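This site uses cookies to improve your visit. By continuing to browse, you accept our cookie policy.

Tableware > Bowls > Poma Collection

Poma Round Bowl, Dark Rim
Item no. 917

The Poma bowl is a round ceramic bowl supplied by Princombe to dining halls, hotels and private households. It is suitable for soups, salads, grains and shared side dishes. The glaze is applied by hand, and the density of the gray streaking varies from one bowl to the next. Such variation is not considered a defect. 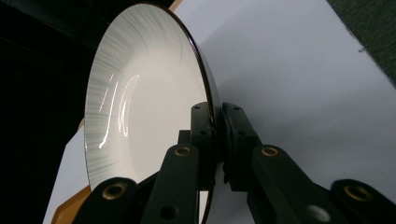
Poma bowl in white, with gray streaked band and dark rim.

The interior has a glossy finish. Fine gray lines fan out toward the rim, and the center is left a plain, slightly warm white. The rim is finished in a thin brownish-black line.

Bowls may be washed by hand or in a commercial dishwasher. Abrasive pads should not be used on the glazed surface. Bowls with chipped rims should be withdrawn from service.

Orders are packed in cartons of 49. Customers requiring more than 3,000 pieces are asked to contact the Princombe contracts office before April, when the production schedule is set. Claims for breakage in transit must be submitted within three working days of delivery.

Tags: bowls, ceramic, glazed, food service, Poma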